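Sustden Povero hand-held gripper, pair

I build these in a small shop with Teófilo Rengifo, and the Povero is the one we kept coming back to on our own projects, so we finally gave it a page. You hold it, you do the job, and the recording goes into training your robot arm. No joystick, no arm in the room unless you want one there.

The body is light-gray plastic and the finger pads are dark charcoal with fine ridges on the inner faces. I went through a silly number of pad shapes before I settled on this scooped one. It likes cups and spoons and folded cloth, and it's pretty good with cable ends if you take your time. It does not like coins. Each gripper weighs 970 grams ready to go, and yes, you'll feel that in your forearm the first afternoon (mine got used to it).

You get 2 grippers in the case, one left and one right, plus spare pads, a charger and the printed setup card. The battery lasts 81 minutes of steady recording. I usually stop well before that anyway, since tired hands make sloppy demonstrations and then you've got to go back and throw them out.

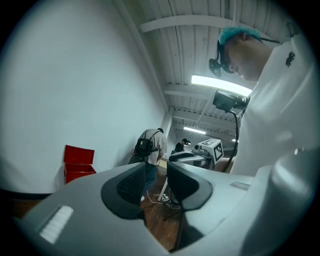 Do I need to own a robot before I can start recording?

You can record everything with the grippers alone and pick the arm later. Just check that its own gripper opens at least as wide as ours before you put in weeks of work.

If you'd like to drive an arm by remote control as well, the Nimri add-on lets the Povero act as the controller. Squeeze the handle and the robot's fingers close, turn your wrist and it turns. I use it for the fussy parts of a job, where I want to see what the arm can really reach, and then go back to plain hand recording for the bulk of it. Nimri is sold separately and it needs a wired connection to the computer. We tried wireless in July and the lag drove me up the wall - maybe next year.

Recordings open in Sudov, our desktop program, where you trim the starts and ends and toss the fumbles. It comes with the grippers and there's no yearly fee. Storage on each gripper holds 3,000 short demonstrations, so you won't be copying files over every hour.

Pads wear out, especially if you handle anything gritty. Swapping a set takes two screws and the little driver in the case. Run the calibration on the setup card after every swap, please! Half the support mail I answer comes down to that one step.

Orders placed now ship starting October 13, 2026. Write to me through the Sustden contact form if you need extra pads in the same box.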